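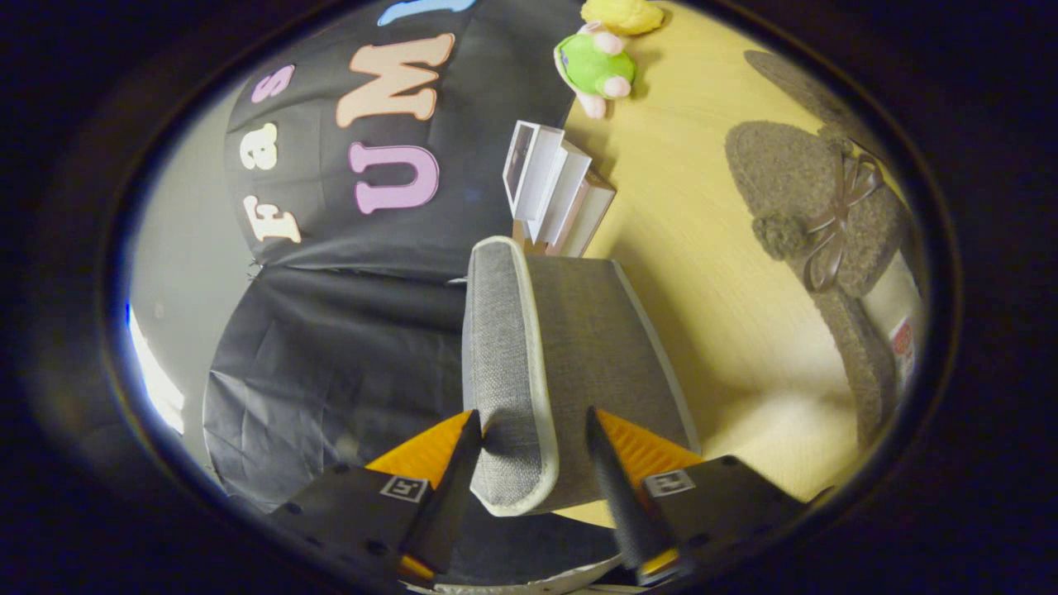 Ticket 230, Penetine heat wrap, reopened by Areeba Farooqui. Customer has osteoarthritis in both knees and says the wrap cuts out after 13 minutes when the leaflet promises 40. Brendton's reply was that she must be sitting on the control lead. I doubt it. She uses it in an armchair, and their only other idea was that thick upholstery traps heat and trips the sensor. If a woven grey cover with pale piping, like the one between the orange pads, can do that, I'd like to see a reading.

14:10 Asked Fletcher Te Moana to run a spare wrap on a bare wooden chair. Cut out at 13 minutes. So much for the armchair.

14:45 Swapped the lead. Same result.

15:20 Swapped the control box for an older one. Ran the full 40.

Brendton now say it's "a known setting" on newer boxes. Known to whom? It isn't in the leaflet. They also claim short sessions ease joint pain just as well, with no source given. Asked for one.

Customer told to stop using the wrap and ask her pharmacist about heat in the meantime. Replacement box requested from Mwende Kimaro.

Status: open, waiting on Brendton.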